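**Linen and Laundry Renewal, Kakley and Trambridge Houses**
Interim progress report to the Shen Fund, covering the period to the end of August
Prepared by Florian Wyss, Domestic Services Manager

## Summary

The grant was awarded to replace worn towels at both houses, to improve the way they are folded and stored, and to train domestic staff in a single method. Replacement is complete at Kakley and well advanced at Trambridge. The folding method has been agreed and is in daily use at Kakley. Shelving at Trambridge is behind schedule, for the reasons set out below.

## Towels

The order placed with Ilano was for 717 towels across the two houses. Kakley has received its full allocation of 452. The remainder is due at Trambridge, where the old stock will stay in use until the linen room is ready to receive the new.

Plain grey was chosen for all general-purpose towels. White had been the practice at both houses for many years, and staff reported that it was being withdrawn for staining well before the cloth had worn thin. The colour was put to residents at their spring meetings and was accepted at both.

## Folding method

Before the grant, each shift folded in its own way and the cupboards were difficult to keep in order. The agreed method produces a long, narrow rectangle which can be laid flat on a shelf with the folded end facing outwards. Folding is done on a bare wooden table, with the towel smoothed by hand after each fold. 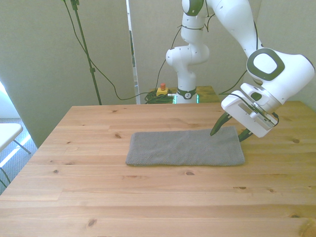 Does the new fold take longer than the old one?

Staff at Kakley found it slower during the first fortnight, and it now takes the same time as before. The saving comes later in the day, when towels are collected for the bedrooms and do not have to be refolded.

Corners remain the weakest point of the method. Terry cloth does not hold a sharp crease, and it was decided early on that a rounded corner is acceptable provided the long edges are reasonably straight. The written guidance was amended accordingly and now runs to a single page, displayed in the Kakley linen room.

## Training

A total of 16 members of staff have completed the training, which is given in pairs and takes one morning. Night staff at Trambridge have not yet attended. Two further sessions have been arranged for them with an early start at 7.30 am, so that they can take part at the end of a shift and be paid for the additional time.

Feedback has been favourable on the whole. Several participants asked for the larger bath sheets to be covered separately, as the same sequence of folds leaves them too thick for the lower shelves. A revised sequence is being tried at Kakley.

## Storage

The new shelves at Kakley are fitted and in use. Each is deep enough for one folded towel laid lengthwise, and staff are asked to place the rounded end towards the front so that a single towel can be drawn out without disturbing those beneath it. 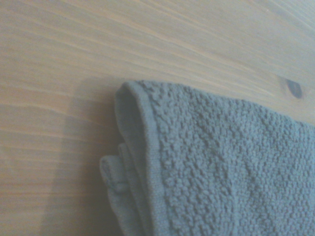

At Trambridge, damp was found on the rear wall of the linen room when the old cupboards were removed. The wall has been treated and must dry fully before any fixing can begin. The contractor has agreed to hold the original price.

## Expenditure

Spending on towels and training is within budget. The damp treatment was not foreseen in the application and cost £300, met from the house maintenance account. No call on the grant is proposed for this item.

## Next period

- Fit the Trambridge shelving and transfer the new stock.
- Complete training for night staff.
- Issue the guidance for bath sheets once the trial has ended.
- Dispose of the old towels, with any in fair condition offered to local animal shelters.

The Fund is asked to approve an extension of one month to the Trambridge shelving work. All other dates in the original plan are unchanged.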